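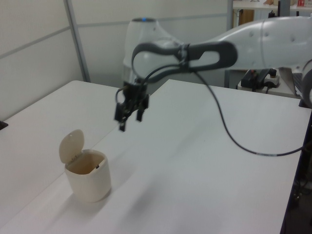 线收好了,干活的心情真的会变好!我在家里的小工作间折腾了一整个冬天,最有成就感的不是新添了哪件工具,而是桌上、桌下、墙边那些线总算各归各位了。线这东西,越细越容易被忽略,颜色一深放在浅色台面上倒是显眼,像图里这根黑色细线,在白桌面上拖出长长一道弧,一直搭到右边去,我每次看到这种走法手就痒,想给它找一条贴边的路。会动的东西要留余量,这道弧不能省,能省的是它占着桌面的那一段。下面这些是我自己用下来觉得好使的办法,厨房、书桌、工作台都能套,想到哪写到哪,后面还夹了几条擦桌子的心得。

## 先拔光,再动手

别急着买收纳盒!先挑个下午把插头全拔下来,抽屉里翻出来的线也一起摊在地上,慢慢认。认不出来的单独放一个袋子,写上月份,我那袋写的是“12月”,到夏天还没打开过,里面的东西就可以送去回收了。

拔下来的时候顺手做几件事:

- 用手从头捋到尾,摸到鼓包、裂口、发硬的地方就停下来看看。外皮破了的直接换,不要拿胶带缠缠继续用。
- 插头的金属片发黑,或者用的时候发烫,也别留了。
- 用干布擦灰。厨房的线上多半有油,布上沾一点点洗洁精水,拧到几乎不滴水再擦,擦完晾透才能插回去。
- 两头都贴标签。只贴一头的话,蹲在桌子底下还是分不清谁是谁(我蹲过很多次)。

标签我试过一圈,纸胶带最顺手,对折成小旗子,用油性笔写字。写“台灯”“胶枪”就够了,别写型号,真到要找的时候谁也不看型号。

## 线往哪儿走

我的原则是沿着边走。桌面后沿、桌腿内侧、墙角,凡是手和胳膊平时碰不到的地方都是好路线。从桌面中间横穿过去是最糟的,杯子会碰,袖子会勾,切东西、裁布的时候更危险。

我的台子深700毫米,后沿留出一条窄窄的缝不靠墙,插头和变压器都从这条缝里掉下去,桌面一下子清爽得不得了!如果你的桌子非得贴墙,可以在桌腿和墙之间垫两块木条,缝就有了,也不会把墙皮磨花。

桌子底下我装了一条Skuldale的网格托架,插线板整个躺在里面。装的时候有个小经验:先用铅笔在桌板底面画线,再用美纹纸把钻头缠上一圈当深度记号,钻到记号就停,不会把桌面钻穿。木板厚度一定要先量,我那块旧板子比看上去薄得多。

托架里不要塞得满满当当。插线板需要透气,变压器也会热,别拿布袋、毛毡把它们裹起来,积灰就更不好了。

## 余量留多少

固定不动的电器,线拉到位以后稍微松一点就行,插头那里不能绷着。会挪动的东西另说:带摇臂的台灯、会转头的风扇、手持的电磨,都要把它推到最远的位置,再拧到最别扭的角度,看线有没有被扯紧。我一般来回推几遍,确认没有哪个位置会夹到线,才把第一个固定点定下来。

固定点离活动的地方也别太近。靠得太近,线就老在同一处弯折,时间长了里面的铜丝先断,外面还看不出来。让它弯成一个大大的、松松的弧,比折一个漂亮的直角耐用多了。

多出来的长度怎么办呢?我喜欢来回叠成扁扁的一把,中间松松地扎一下,挂在桌底。卷得死紧的小圈就不要了,大功率电器尤其不行,电热水壶、电暖气、电烙铁的线用的时候都要全部放开。

## 扎线的东西,我最爱哪种

魔术贴!真的,买一卷可以自己裁的,家里从冰箱旁边到自行车棚都能用。我用的是Billel的宽卷,剪的时候把两头剪成圆角,就不容易翘。要领是先在线的一头绕紧,把魔术贴固定在线身上,再去扎其余的部分,这样打开的时候不会掉到地上找不着。

尼龙扎带我只用在长年不动的地方。剪掉的尾巴一定要齐根剪,留一小截斜口会划手,我手背上就有过一道。用指甲刀剪得比剪刀平!

其他能凑合的材料:

- 卫生纸芯,适合抽屉里暂存的线,一根一个,筒身上直接写字。
- 长尾夹,夹在桌沿,充电线从夹子的金属圈里穿过去,拔下来也不会滑到地上。
- 旧挂钩贴在柜门内侧,挂搅拌器的线很合适。
- 面包袋上的小塑料卡子,可以当标签用,撑不了太久,但不花钱。

橡皮筋我已经不用了。夏天会发黏,在白色的线皮上留下黄印子,怎么擦都擦不干净。

## 厨房里多说几句

厨房的线和别处不一样,有水、有油、有热锅。我的做法是台面上只留每天都用的,其余用完就拔,擦干净收进柜子。电器的线别从灶台边上过,也别从水槽上方跨过去。插座在水槽旁边的话,让线先往下垂一点再往上走到插座,万一有水顺着线淌,会在最低的地方滴下来,流不进插座里。

榨汁机和料理机我会在机身后面贴一个绕线钩,Durnley那种带弹性的橡胶钩就很好,绕得松,取下来也快。贴之前用酒精擦一遍,等它干透,按住的时间比你以为的再久一点,贴好以后过一夜再挂东西。

对了,烤箱后面千万不要藏线,看着是整齐了,可那里热得厉害。

## 白色台面怎么擦

线挪走以后,台面上就露出一道一道的印子,我第一次看到吓了一跳!原来黑色橡胶线皮压久了真的会留灰痕。我的步骤是:

1. 先用干的软布把浮灰带走,不要一上来就用湿布,灰会和成泥。
2. 温水加一点中性洗洁精,顺着一个方向擦。
3. 还有印子,就用小苏打加水调成糊,在不起眼的角落试一下,没事再轻轻揉。亮光面的桌子跳过这一步,会磨花。
4. 清水过一遍,立刻擦干。

油性笔的痕迹用酒精棉片点按,别大面积抹开。胶带留下的胶,拿吹风机温热一会儿,用旧卡片慢慢推,推成一小团就能拎起来,特别解压。剩下那点黏的用食用油揉一揉,再用洗洁精洗掉油就好。

白桌面还有一个好处,小螺丝掉上去一眼就能看见,我现在拆小家电都专门挪到这张桌子上拆。垫一块浅色毛巾更好,零件不会滚。

## 隔一阵子看一眼

线理好以后会慢慢乱回去,这个很正常。我每隔3个月钻到桌底一次,带一个手电、一块干布,还有那卷魔术贴。看看托架里有没有积灰,螺丝有没有松,有没有新来的线随便搭在上面。养猫养狗的家里勤快一点,顺便看看牙印。

添了新东西也别随手一插了事。我在Coutinho的二手市集上淘过一盏老台灯,灯漂亮极了,线却又硬又脆,回家第一件事就是整根换掉。不会换线的话请找懂电的人弄,这个钱值得花。

最近我在琢磨缝纫机脚踏板的那根线,它总在地上跑来跑去,扫地的时候必定被扫把勾住。目前的办法是在桌腿上装2个开口的线夹,不缝的时候把线卡进去,脚踏板挂在旁边的钩子上。用了几周,挺顺手,就是右边那个夹子有点紧,打算用砂纸把口子磨开一点再试试。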